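Verthorpe Community Workshop
Shared Building Inspection – Checklist with Comments 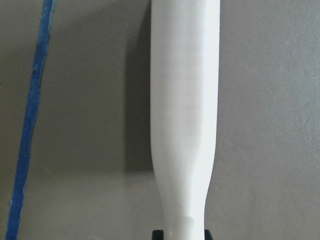
Photo: Joana Tavares / Verthorpe Community Workshop

Date of inspection: 15/10/2022
Inspected by: Kai-wen Ng and Joana Tavares
Areas covered: front hall, wood room, pottery room, kitchen, rear store, yard
Marks used: OK / Fix / Fail / Not checked

1. Exits and walkways

1.1 Front door opens fully from inside without a key – OK
1.2 Rear door opens fully from inside without a key – Fix
Comment: The push bar works but the door drags on the sill for the last part of its swing. It can be opened with one hand, with effort. Plane the bottom edge or adjust the top hinge. Cheng-en Hsu to look at it before the next evening class.
1.3 Hall clear to a width of 36 inches – OK
Comment: Clear on the day. The coat rack has been moved back twice since April and should be screwed to the wall.
1.4 Exit signs lit – OK
1.5 Emergency lights come on with the breaker off – Fix
Comment: The unit over the kitchen door went dim within a few minutes. Battery is original. Replace.

2. Fire

2.1 Extinguishers in place and gauges in the green – OK
2.2 Extinguisher tags current – Fail
Comment: The tag in the rear store has run out. The others are good. Erkotus has been called and will service all of them on the same visit so the dates match up again.
2.3 Smoke alarms tested with the button – OK
2.4 Oily rags in the lidded metal can – Fix
Comment: Two rags were on the finishing bench. The can was right next to them. Please use it.
2.5 Nothing stored within reach of the kiln – OK

3. Electrical

3.1 Panel door closes and the space in front is clear – Fix
Comment: Folding chairs were leaning against the panel. Moved during the inspection. The floor needs new yellow tape, the old tape has worn through.
3.2 Breakers labeled – Fix
Comment: Breaker 41 is marked "lights?" in pencil. It feeds the outlets on the north wall of the pottery room. Label corrected, but the printed chart inside the door still has to be changed.
3.3 GFCI outlets trip and reset – OK
3.4 Extension cords not used as permanent wiring – Fail
Comment: The small refrigerator is still on a cord that runs behind the sink cabinet. This was marked Fail last time too. Kam-wah Chien has a quote of $226 for an outlet in the right place. Recommend we accept it.

4. Machines

4.1 Table saw guard and riving knife fitted – OK
4.2 Band saw guard set down close to the work – Fix
Comment: Left all the way up. Guard moves freely.
4.3 Emergency stops tested – OK
4.4 Dust collector bag emptied – OK
Comment: Emptied, but the clamp is weak. Spare clamps are in the Brato drawer.
4.5 Ladders free of cracks, feet in place – Fix
Comment: The six-foot stepladder has lost a rubber foot. Tagged and taken out of use.

5. Kitchen and first aid

5.1 First aid kit complete – Fix
Comment: No eye wash left and few large bandages. Yao-tsung Man has the order list.
5.2 Hot water at the hand sink – OK
5.3 Cleaning products kept away from food – OK

6. Rear store and yard

6.1 Shelving fixed to the wall – OK
6.2 Heavy items on lower shelves – Fix
Comment: Bags of clay from Fu are back on the third shelf. They belong on the floor pallet.
6.3 Yard steps and handrail sound – Fix
Comment: Bottom bracket of the rail is loose in the brick. It will hold a hand but should not be leaned on.
6.4 Roof drain clear – Not checked
Comment: No safe ladder on the day, see 4.5.

Work to be done first: 2.2, 3.4, 1.5, 6.3.

The repair fund stands at $774. The outlet can be paid from it now, and the emergency light battery as well if the price is close to last year's. The rear door should cost nothing but time.

Comments or corrections to Kai-wen Ng. A signed copy is in the folder by the front door.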